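5/4/26, 252호 실습실
담당: Mirjana Jurić

지난 시간에 케이스의 구조를 배웠으므로 오늘은 그 안으로 들어갑니다. 주제는 CPU 소켓과 그 주변입니다. 유인물은 수업 전에 한 번 읽어 오시기 바랍니다. 제가 한국어로 설명할 때 부품 이름을 영어로 말하는 경우가 있어서, 두 가지 이름을 같이 적었습니다.

## 1. 작업대와 본체의 위치

본체는 세우지 않고 옆으로 눕혀서 작업합니다. 메인보드가 바닥과 평행하게 되면 나사가 안쪽으로 굴러가는 일이 적고, 소켓을 위에서 똑바로 볼 수 있습니다. 눕히기 전에 전원 케이블을 뽑고, 전원 버튼을 몇 초 동안 눌러서 남은 전기를 빼 줍니다.

금속으로 된 작업대는 튼튼하지만 두 가지를 주의해야 합니다. 첫째, 분리한 보드를 금속 면 위에 그대로 놓지 않습니다. 정전기 방지 매트를 먼저 깔아 주십시오. 둘째, 홈이 있는 면에서는 작은 나사가 홈에 들어가면 찾기가 매우 어렵습니다. 나사는 빼는 즉시 자석 접시에 담습니다. 지난 학기에는 Brister 조가 나사 하나를 찾는 데 수업의 절반을 썼습니다.

## 2. 소켓의 각 부분

- **고정 틀(retention frame)**: 소켓을 둘러싸는 금속 틀입니다. 나사로 보드에 고정되어 있으며, 이 나사는 오늘 풀지 않습니다.
- **누름판(load plate)**: 경첩으로 움직이며, CPU의 가장자리를 위에서 누릅니다.
- **레버(retention lever)**: 굽은 철사 모양의 손잡이입니다. 누름판을 잠그거나 풀어 줍니다.
- **히트 스프레더(heat spreader)**: CPU 윗면의 금속 덮개입니다. 쿨러와 닿는 면이므로 손가락으로 만지지 않습니다.
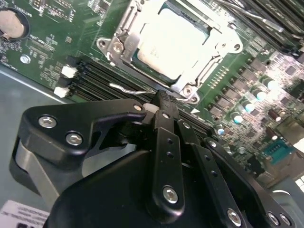
CPU가 소켓 안에 있는 상태 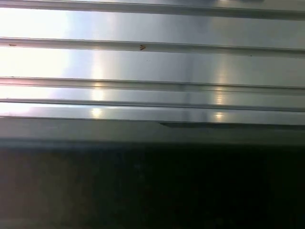 금속 면의 골과 평평한 띠
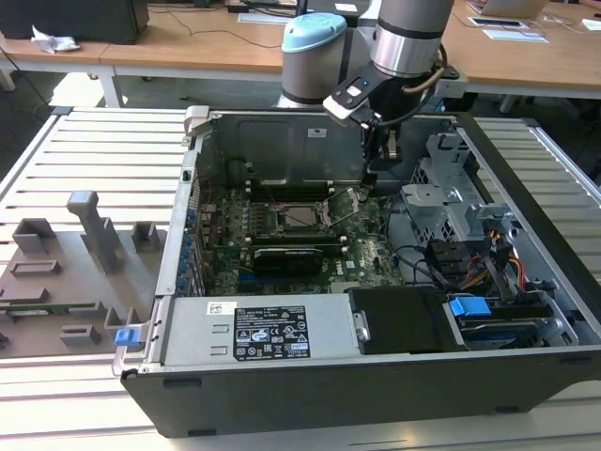
눕힌 본체, 고정 틀이 열리고 소켓이 비어 있는 상태

## 3. CPU를 꺼내는 순서

1. 쿨러가 분리되어 있는지 확인합니다. 오래된 서멀 그리스가 굳어 있으면 쿨러를 위로 당기지 말고, 좌우로 조금씩 돌려서 떼어 냅니다.
2. 히트 스프레더에 남은 그리스를 보풀이 없는 천과 이소프로필 알코올로 닦습니다.
3. 레버를 살짝 아래로 누르면서 바깥쪽으로 밀고, 걸쇠에서 빠지면 천천히 올립니다.
4. 누름판을 끝까지 엽니다. 반쯤 열린 상태에서 CPU를 잡으면 판이 다시 내려올 수 있습니다.
5. CPU의 양쪽 가장자리를 엄지와 검지로 잡고 수직으로 들어 올립니다. 기울이지 마십시오.
6. 꺼낸 CPU는 곧바로 플라스틱 보관함에 넣습니다.

소켓의 종류에 따라 핀이 소켓 쪽에 있는 것(LGA)도 있고 CPU 쪽에 있는 것(PGA)도 있습니다. 어느 쪽이든 핀은 휘기 쉽습니다. 빈 소켓 위로는 드라이버, 나사, 손을 지나가게 하지 않는 습관을 들여 주십시오. 오래 비워 둘 소켓에는 보호 덮개를 씌웁니다.

레버를 올릴 때 처음에는 저항이 꽤 느껴집니다. 학생들은 여기에서 고장이라고 생각하고 멈추는 경우가 많은데, 이 정도의 힘은 정상입니다. 그러나 걸쇠에서 빠진 다음에도 계속 뻑뻑하면 멈추고 저나 Cosmin Coman 조교를 불러 주십시오.

## 4. 다시 넣을 때

CPU의 한쪽 모서리에 작은 삼각형 표시가 있습니다. 소켓에도 방향을 알려 주는 표시나 홈이 있으므로, 이 둘을 맞춘 다음에 내려놓습니다. 누르지 않아도 제자리에 앉아야 합니다. 조금이라도 떠 있으면 다시 들어서 방향을 확인합니다. 누름판은 CPU가 완전히 앉은 뒤에 닫습니다.

케이블 정리는 마지막에 합니다. SATA 케이블은 심하게 꺾지 말고 둥글게 돌려 놓으며, 전원 케이블이 팬에 닿지 않도록 합니다.

## 5. 제출할 것

수강생은 19명이고, 3명이 한 조가 되며 한 조만 4명으로 합니다. 각 조는 작업 기록지를 한 장 제출합니다. 기록지에는 다음 내용을 씁니다.

- 메인보드와 CPU의 모델명
- 소켓의 종류와, 그렇게 판단한 근거
- 분리 전과 분리 후의 핀 상태
- 작업 중에 어려웠던 점(300자 이내)

맞춤법은 평가에 들어가지 않습니다. 저도 한국어를 배우는 사람이므로, 쉬운 문장으로 정확하게 써 주시면 됩니다. 기록지는 수업이 끝날 때 교탁 위의 파란 상자에 넣어 주십시오. 다음 시간에는 메모리 슬롯과 그래픽 카드의 분리를 다루며, 참고 자료는 Jennylyn Magbanua 선생님의 유인물 2장입니다.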